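Opinion > Public Services > Equipment and Capital Planning

Search this site Enter keywords Go

Print this page | E-mail this article

Budget for the plates as well as the arms

Every April, the catering and care services in Foltthorpe are asked to submit their equipment requests for the coming year. The form has a line for the purchase price, a line for delivery and a box for the expected life of the item. It was drawn up for ovens and dishwashers, and it serves them well. It is a poor form on which to ask for a robot, and this year it will be used for exactly that purpose.

The request now under discussion is for 2 workstations of the Nimis type, intended to take over the racking and putting away of light crockery. The case for them has been made largely on price. My concern is that the price describes the smaller part of the undertaking, and that members will be asked to approve it without sight of the rest.

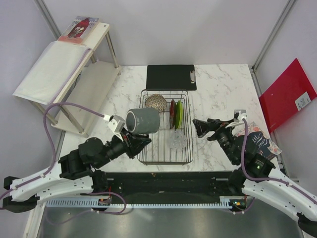

Photograph: Hrytsenko / Nimis workstation, Custville

A bench of this kind is a good deal more than a pair of arms. Each wrist carries its own small camera, and each camera has its own cable, which must follow the arm wherever it goes. Cables that bend all day should be treated as consumable goods and given a budget line of their own. So should the gripper fingers. The estimate before us provides for neither, and assumes that any repair will be met from the general maintenance fund, which is already committed to 98 per cent of its value.

There is also the matter of the crockery. A dish rack in ordinary use holds a mixture of things: a patterned bowl, plates of different colours, a cup, something in clear glass. Staff handle this variety without a second thought. A purchasing body must give it one, and should require the supplier to show the equipment working with the items we own. If the answer is that the crockery must be replaced to suit the machine, then the cost of new crockery belongs in the same request and should be approved or refused with it.

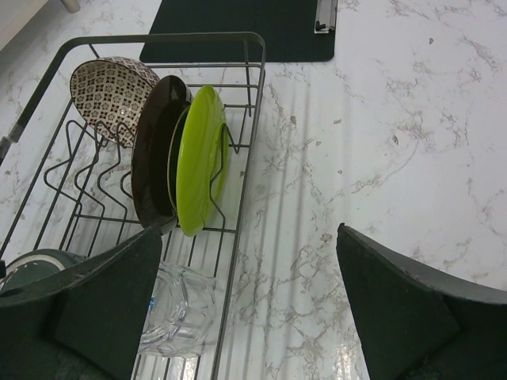
Space and light deserve equal care. Glass and polished stone throw back reflections, and a wire rack lays its shadow across whatever it stands on. I do not claim that these things will defeat a well-made system. I do say that a trial held in the supplier's own rooms tells us little about a kitchen with a south-facing window, and that the trial should be held on our premises before any deposit is paid.

Finally, there is staff time. The draft plan sets aside 80 hours for training and supervision in the first year - a figure for which I can find no stated basis. Someone must load the bench, watch it, clean around it and decide when it should be stopped. Those hours will come out of an existing rota unless they are paid for openly.

None of this is an argument against the purchase. Foltthorpe has delayed useful investment before, and has paid for the delay. I would support a lease of one workstation for a full year, with running costs published each quarter and the second held back until those figures have been examined. The form itself should be amended before the next round, with separate lines for wearing parts, trials and supervision.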